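Okay, I finally joined the Livstead library's read-a-long and I'm hooked, so here comes a little thread 📚

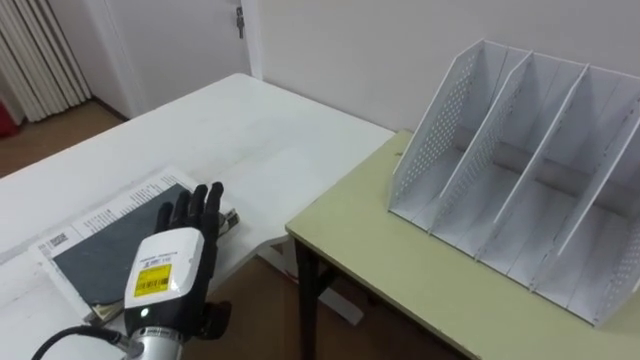

The deal is 30 pages a night, any book you like, and then you post your favourite line before bed. I picked an old travel memoir about a winter in Brellholm and I'm already on page 161!

The chapter on the harbour bakeries made me so hungry I got up and made toast. Twice.

Best bit so far is the ferry to Plurkden, five hours in fog with a choir on board (they sing the whole way!!)

Next round starts in April. Come and join, and tell me what you're reading!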